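Clamura open evening - the pictures

Posted Fri 2 September by Hajar

Right, quick one. Promised everybody the gallery before the weekend so it's going up as is. Captions typed on the train, apologies for spelling. Prints of anything you like, ask Tarek. If you want something taken down, ask me.

For those who couldn't make it: Clamura is our get-together for people who make and collect puzzles, peg boards, shape sorters, slot-and-plate things, anything where a piece has a place to go. Two rooms this time, the long one for the tables and the small one for tea. Doors at 7, still chatting on the pavement well after we should have locked up.

The long room

Lights down, coloured lamps on. Andri's idea. Some of you loved it, some of you couldn't read the instruction cards. Both fair. Next time we'll have a reading lamp at the door end - noted, Lahcen, you can stop emailing.

The boards were the thing this year. Last December it was all knots and wire, hardly a flat piece in the building. This time nearly everyone who brought something brought a board of some kind, and the good ones had people stuck at them for ages.

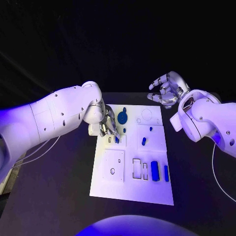 Aicha's theory is that pegs are harder than they look and discs are easier. Small pegs give you nothing to hold on to, and a narrow slot only forgives you one way round. A big round piece, you can see from across the room where it wants to go. I tried to argue and then spent a long time on a peg, so I've stopped arguing.

Blue on white was popular too. Tarek says it's so you can find the bits when they roll off. They do roll off. If you got home and found a peg in your turn-up, please post it back, adress is on the contact page.

The Tazi table

Lahcen's corner, as usual. The Tazi is his own design, a tray with sliding plates, and he's redone the corners since spring. Much smoother. Still no written solution and he won't be giving one out.

Two people finished it on the night. One of them was nine. Well done Aicha's niece, and sorry for the noise we all made.

The Clarno, old and new

Andri brought both versions and put them side by side. The old one has the stiff lid everyone complained about. New one has a looser lid, which people are now complaining about. I prefer the old.

Swap shelf

Went down fast. Gone by half eight apart from a jigsaw with no box and a bag of odd wheels. The wheels are still at mine if anybody wants them - free, just come and get them.

Reminder that swap means swap. Bring one, take one. Four of you know who you are.

Tea room

Mint tea, the almond biscuits, Tarek's lemon cake. Recipe has been asked for several times and he says it's his mum's and she'll think about it.

Thanks

Prerkier for lending the tables and the lamps, and for not minding when we took them back late. Andri for driving. Aicha for the cards on every table, even the ones nobody could read in the dark. Everyone who stayed to sweep up.

Next one is in December, same building, date when I have it. If you're bringing a board tell me the size beforehand so I can plan the tables. And label your peices please, underneath, in pencil.

More pictures when Lahcen sends me his.

Hajar Bensaid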